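Home > Guides > Packing & Storage > Small Items

Packing Small Jewelry and a Watch in a Cardboard Box
Section 4 of the Grerkis Home Packing Guide
Posted 6/14/24 by Tomoyo Kikuchi

Use this section for bracelets, bead strands, rings, and watches that will share one box. It covers setting up the table, the packing order, and closing the box. For glass and ceramics, see Section 5. For clothing and bedding, see Section 6.

4.1 Before you start

You will need:

- One plain corrugated box with four top flaps, tall enough that the flaps close without touching the contents
- Soft tissue or a clean cotton cloth
- Small zip bags or drawstring pouches, one for each ring and one for each bracelet or strand
- Packing tape and a marker
- A copy of the Grerkis contents card (form 1273)

Any clean box will do. The Sirkgate small carton is the one we list in the supply section, but a grocery box is fine if the bottom seam is sound. Press on the floor of the box with your palm. If it bows, run a second strip of tape along the outside seam.

Set the box on a table at about waist height. A tablecloth can stay on. It keeps a dropped bead from bouncing, although a busy print makes small things hard to find, so put down a plain towel beside the box if you expect to lay pieces out.

CAUTION: Do not sort jewelry on a bed. Rings and loose beads work their way into blankets and are easily shaken out with the laundry.

4.2 Trial layout

Do a trial layout before anything is wrapped. The pieces go in bare, so you can see how much floor each one needs.

1. Open all the flaps and fold them fully outward. A flap that springs back can catch a strand on the way in.

2. Lay the watch in first. Unbuckle it and stretch the strap out flat across the floor of the box, toward the back. A watch stored with the strap pulled into a tight loop may keep a bend in it.

3. Lower the bead strand in from above. Hold it partway along its length and keep it over the opening the whole time, so that anything that slips off lands in the box.
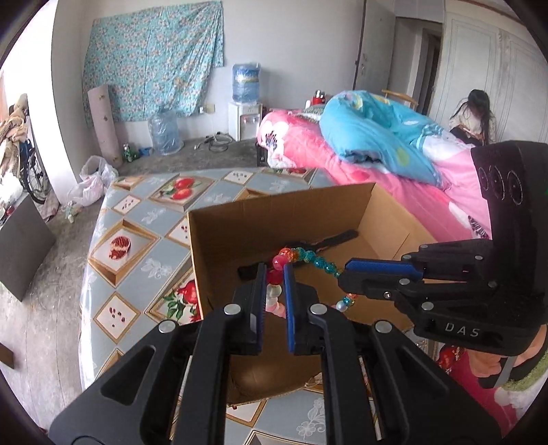 4. Let the low end of the strand touch down first, then lay the rest beside it in a loose curve. Do not drop it in a heap. Large beads will sit on top of small ones and put weight on the cord.

5. Place bracelets toward the front of the box, on the side away from the ring.

6. Place rings last, by themselves, on bare cardboard. A thin ring is the piece most often lost in packing. It should have clear space on all sides.

NOTE: If you are working with a helper, agree on which side each of you reaches in from. Two people reaching for the same piece is how strands get pulled.

4.3 Checking the layout

Look straight down into the box and then from the front edge. From the front you will notice anything that has slid under a flap or into the corner seam.

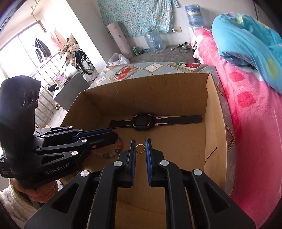 Fig. 4-2. Thin gold ring with clear space around it, beaded bracelet to its left, watch stretched out farther back.

The layout is ready to wrap when:

- The ring can be picked up without moving anything else
- No beads are resting on the watch face
- The strap lies flat and does not press against a wall
- Nothing is caught in the fold at the base of the flaps

If you run out of floor, use a second box. Do not start another layer at this stage.

4.4 Wrapping

Take the pieces out one at a time, in reverse order, and wrap each one before reaching for the next.

7. Rings. Fold the ring into a small square of tissue and put it in its own bag. Press the air out and close the bag. Never put a bare ring in with beads, even for a short trip.

8. Bracelets and strands. Check the cord by eye from one end to the other. Look for fraying near the knot and for gaps that show stretched elastic. A worn piece goes in a bag marked RESTRING and stays out of the box.

9. Lay a sound strand along a strip of tissue, fold the tissue over it, and roll loosely. Faceted beads and coated beads should have tissue between them if they would otherwise rub together. Pearly finishes scratch more easily than they look.

10. Watch. Wipe the face and the strap with a dry cloth. If it is a smartwatch, switch it off. Wrap a single layer of cloth around the face and leave the strap straight.

CAUTION: Do not use newspaper. The ink can come off on white and frosted beads, and it is hard to remove from the drill holes.

CAUTION: Keep the box away from water dispensers, jugs, and open drinks while you work. Corrugated board that has been soaked and dried is weaker and should not be reused.

4.5 Closing the box

11. Line the floor with crumpled tissue to the depth of two fingers.

12. Return the pieces in the same order as the layout: watch, strand, bracelets, rings.

13. Fill the space above with more tissue until it comes level with the base of the flaps. Close the flaps and rock the box gently. If you feel anything slide, open it and add filler.

14. Fill in the contents card. List each piece on its own line with its main colors, for example "bracelet, round beads, pink/green/orange/white." Put the card on top of the filler, inside the box.

15. Tape the center seam, then both ends. Write the room name and the card number on one side panel. Do not write "jewelry" on the outside.

A box packed this way should weigh no more than 300 grams above its empty weight. If it is heavier, it is probably holding things that belong in another section.

4.6 After the move

Let the box stand in the new room for 24 hours if it has traveled in cold weather, then open it on a table and check each piece against the card. Open the ring bags over the box. Keep all the tissue until every line on the card has been ticked.

Boxes going into long storage should be opened and looked over once a year. We suggest October — closets tend to get turned out then anyway.

Next: Section 5, Glass and Ceramics

Filed under: packing, small items, jewelry, cardboard boxes

Contact | Supply list | © 2024 Grerkis Home Guides | Back to top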